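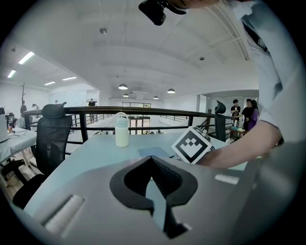 3. Shared Desks on the Upper Level

3.1 Setting and furniture

The upper level of the Cladard building was opened to general use in February, when the ground floor had reached the limit of its seating. The level is bounded by a black metal railing with vertical balusters, and anyone seated near it can look over to the floor below. Desks on this level are not assigned. A member of staff takes whichever surface is free, works there for part of the day, and is expected to leave it ready for the next person.

The tables have a pale blue-gray top with no drawers or raised edges. Chairs are black mesh office chairs with tall backs, and they move freely between tables. White desks stand close by and tend to receive whatever has no other place. In Figure 2 one of them holds a white paper bag and a black cable. A coat rack with branching hooks stands on the same level, as Figure 1 shows, so outerwear does not have to be hung over the chairs.

3.2 Personal items on the work surface

Amoah's earlier study of shared seating divided desk contents into two groups: items that belong to the task and items that belong to the person. We kept this division but found it hard to apply to the most common objects. A water bottle is personal, yet it stays on the desk through every change of task. A notebook belongs to the task while it is being written in and becomes personal once it is closed. We therefore recorded a third group, which we call resident items. These are objects that remain on the surface through a full working period whether or not they are touched.

Bottles were the clearest members of this group. Staff preferred bottles with a lid and a loop handle, which could be carried up the stairs in the same hand as a tablet or a notebook. Several respondents to the Drellska questionnaire stated that they would not place an open cup beside paper. In both figures a bottle of the lidded kind stands on the tabletop. 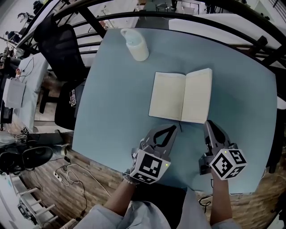
Notebooks were treated differently from tablets. A tablet was usually laid flat and pushed aside when other material was needed, and respondents did not object to having it moved by a colleague. An open notebook was left alone. Respondents described it as a sign that the seat was in use, even when its pages were blank, and most said they would look for another table before closing a notebook that was not their own. The notebook in Figure 2, which lies open near the middle of the table with its ribbon bookmark trailing below it, is in the position that respondents most often named as marking a claim to the whole surface. A notebook placed near a corner was read as a claim to that side only.

3.3 Cables and floor area

The tables have no built-in power supply. Power strips are placed on the floor, and cables run from them toward the tables. This arrangement drew more complaints than any other feature of the level. Respondents reported catching chair wheels on cables and being unsure which plug belonged to which device. The Palura guidelines for shared offices advise that floor cables be kept along a wall or railing and out of the path of chairs. The guidelines were in force during the study period but were not followed evenly, and tangled black and white cables can be seen on the floor in Figure 2.

Figure 1. Pale blue-gray desk with water bottle and tablet, upper level.

Figure 2. Square table with open notebook and bottle, upper level.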